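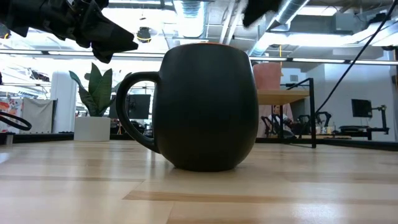 Progress report on the tableware line, Czarnecka workshop
18 January 2021
Reading time: 2 minutes

Dear Ms Wysocka,

I write to inform you how the work on the large mug has advanced with the support of Drondell. The shape is now decided. We keep the barrel body, widest a little below the middle, and the small flat base. Cyprian Baran proposed a wider base in autumn, but the mug then looked heavy and the trial customers did not like it.

The handle took the most time. In the first version it was too tight for a big hand, and two persons told us that their fingers touched the hot wall. The present handle is thick and stands well away from the body, with a large opening. It joins just below the rim and again near the bottom. Barbara Kaczorowski tested it with full mugs during a whole week and she is content with it.

For the colour we stay with matte black outside, without a logo. I know that the sales side asked for the name Ledimero on the front. We would prefer to put it under the base, and I ask for your opinion on this point. The orange-red at the rim remains. There is still a light sheen on the shoulder of the mug, which some of us like and Czesław Urbańczyk does not. He will try another glaze from Drarka before we order the full quantity.

From the first firing we received 217 mugs, and 200 of them were good for sale. The others had mostly small cracks where the handle meets the body at the bottom. Haoran Long has changed the drying time and the second firing will show if this is enough. I cannot promise it yet.

The money for materials is spent as planned. The packaging is late, as the boxes we were sent are too narrow for the handle and must be made again. We expect the new boxes in March, and after this we can prepare the order of 500 pieces.

I will send the glaze samples separately, together with the invoices.

With kind regards,
Czesław Urbańczyk's team, Czarnecka

Related reports
Small bowls: results of the second glaze test
Request for a new drying shelf
Packaging costs, revised
Plates and saucers: first drawings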